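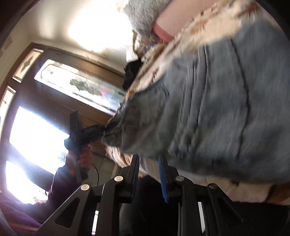 Vanderleia Araújo wrote in to say the blanket should come off before the cover gets touched, every time, and she's right, so that's step 1 now.

7. Making up the bed (Nostside cottage)

1. Blanket off. Fold in thirds, leave on the chair.
2. Pillows and any plush toys off too. Check the folds for pens, hair ties, chargers.
3. Shake out the floral cover. Sprigs face up, wide hem at the foot end.
4. Smooth from the middle out. Don't yank the corners, the stiching is old.
5. Blanket back on, folded edge toward the pillows. Overhang same both sides, near enough.
6. Pillows last.

Note: spare blankets are in the Merico cupboard, top shelf. Knits only, no doonas in there please.

Caution: knits snag. Rings and watches off first. Pulled thread? Don't cut it, ease it back thru with a blunt needle.

Caution: no tumble dryer for the knits. Cold wash, dry flat in the shade.

Guests arrive from 3 in June, so beds done by 2. Stained cover goes in the Tekin tub, not the hamper.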